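Zetley Bench Practice Group
Minutes, May meeting

Present: Rafferty Begay (chair), Faisal Jatoi (minutes)
Apologies: Zunier, again

1. Bench layout and plate handling 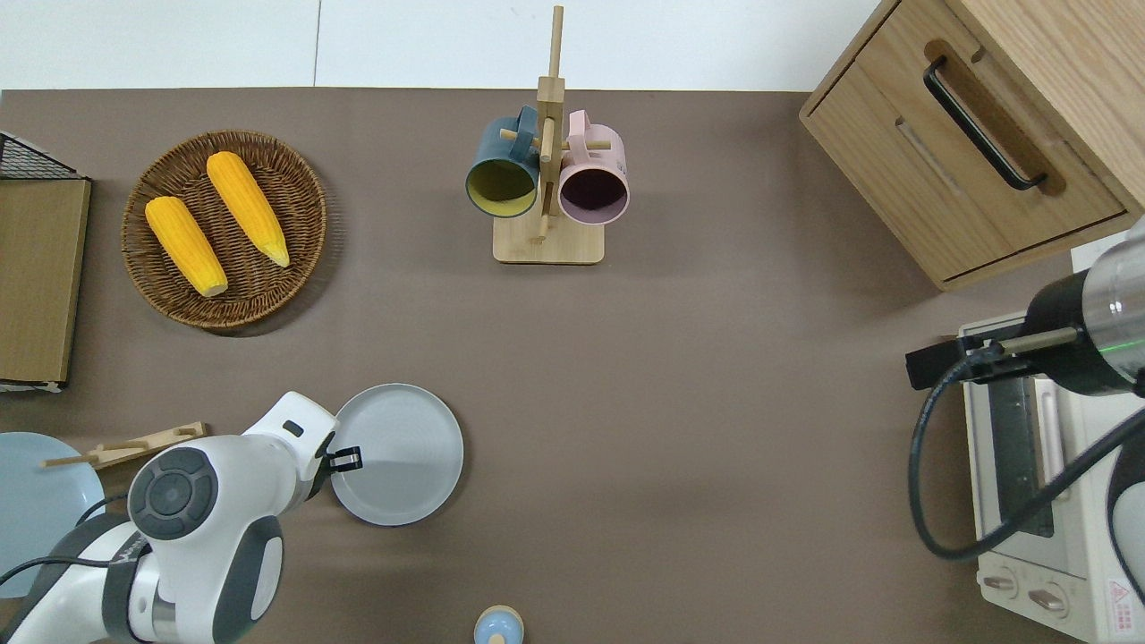
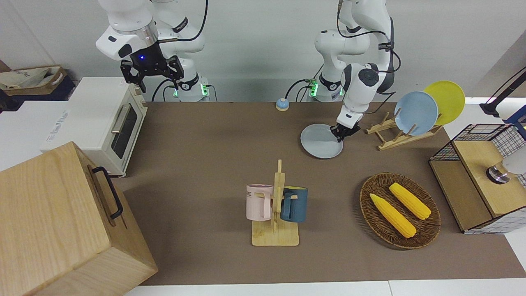
Two views of the two-arm bench, plates and mug tree in use.

Minutes of the last meeting were accepted after Rafferty found them.

2. Payload rule

Draft rule 3 limits any single tabletop item to 600 grams. Faisal asked if that covers a plate with food on it. Rafferty said the rule does not contemplate lunch. Wording to be revised.

3. Speed near people

Agreed: 200 mm per second whenever someone is within reach of either arm. Flundholm wanted "slow" instead of a number. Declined – Flundholm's idea of slow is on record.

4. Cables

Cable loops must be checked through the full travel of both arms before each session. The checklist now has 56 lines. A motion to shorten it produced two further lines.

5. Grip and release

A plate is not to be released until it is supported. Adopted without discussion, a first for this group.

Actions
Faisal: reword rule 3.
Rafferty: send the cable checklist to Ozoliņš.

Closed at 4:40 p.m.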